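Notebook, handheld gripper pair, folding station
Wednesday, start 10:16

Picking up from yesterdays half page. Left tool was fine in the morning, then the right one started losing its opening value mid-episode. Width reads normal, then sticks on one number while the fingers are plainly moving, then jumps back. Playback looks like the gripper is holding something it let go of long ago. Bad for training, worse if anybody replays it on the arm.

Went back through the Lukum batch to see how far it reaches. 308 episodes in that folder. Freeze shows up in 16 of them. All underwear and socks, no towels, no shirts. First guess was fabric thickness. Don't believe that anymore, see further down.

What the log says on a bad one:
- width channel stops updating, timestamps keep coming
- pose channel OK the whole way
- no error flag, no dropped packet count, nothing
- comes back by itself with a step, no ramp

So the recorder thinks everything is healthy. That's the part I dont like. The Uvance checker passes these because it only looks for gaps in time and there are no gaps. Same value repeated is legal as far as it cares. Needs a stuck-value test. Put it on the list.

Possible causes, in the order I thought of them:
a) encoder cable pinched when the fingers go full wide
b) pivot on the finger linkage loose, so encoder and pad stop agreeing
c) firmware, the smoothing filter holding last value
d) me, wrong calibration file

(d) ruled out first. Reloaded the calibration, closed and opened on the gauge block, numbers matched. (c) unlikely, left tool runs the same build and has never done it.

Small items are the ones where you go in with the fingers spread wide, flat on the seat, pads almost lying on the cloth. Towels you grab from an edge with the fingers half open. So "it's the thin fabric" is more likely "it's the wide opening". Should of seen that sooner. 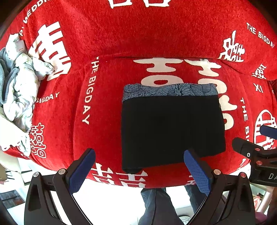 Folding station, black briefs on the sofa seat, fingers spread wide. Right pad over the bottom edge of the cloth.

Bench check after that. Tool clamped, cable cover off. Cycled open and closed by hand and watched the live number.

Slow open: fine.
Fast open, stop short of the end: fine.
Fast open all the way to the stop: froze. Then fine. Then froze again.
Wiggled the cable where it bends behind the housing, fingers left open: number froze and came back with my thumb on it. There it is.

The cable has a shiny flat spot where it rubs the inside of the cover. Jacket not broken through as far as I can tell with the loupe. My guess is a strand or two gone inside. Left tool has the same routing but a little more slack, so it'll get there eventually too.

Fix for now:
1. swapped the cable from the Cuvlow spare kit (last one, reorder)
2. rerouted with a bigger loop, tie moved back 10 mm
3. filed the inside lip of the cover, sharp edge gone
4. did NOT touch the pivots, no play in them, leave alone

After the swap, cycled full open hard until my hand got tired. No freeze. Not calling it fixed untill it has done a full session.

Safety bit, writing this down so it gets read. One of the bad episodes was already in the replay set for the arm. If the width is stuck at open, the arm skips the grasp, drags the pads across the cushion, no harm. If it's stuck at closed the arm goes down on the work with shut fingers and pushes. We have the force limit, but the limit was raised for the towel runs and I can't find a note saying it was put back. Pulled the episode. Replay is off until somebody checks the limit on the controller itself and writes the value in here. Do not trust the config file, it says one thing and the box has said another before.

Also: do not patch the bad width values by interpolating. Tempting, it's a short stretch in most of them. But the freeze sits right on the grasp, which is the only stretch anyone needs. Moved them all to the quarantine folder instead.

Na branch of the checker has a half-written stuck-value test from the spring. Tried it on the bad episodes, caught all but 2. The misses have a tiny bit of noise on the last digit so the value isn't strictly constant. Needs a small tolerance, plus a look at whether the pads are moving in the wrist video while the number sits still.

To do
- tolerance in the stuck-value test, rerun on whole batch
- left tool: same reroute before it fails
- order cables, more than one this time
- force limit, read off the controller. REPLAY STAYS OFF
- redo the quarantined underwear and sock episodes with the new cable
- label the old cable and keep it, want to cut it open

Stopped at 5. Tool is on the charger with the cover screws in finger tight, snug them before use.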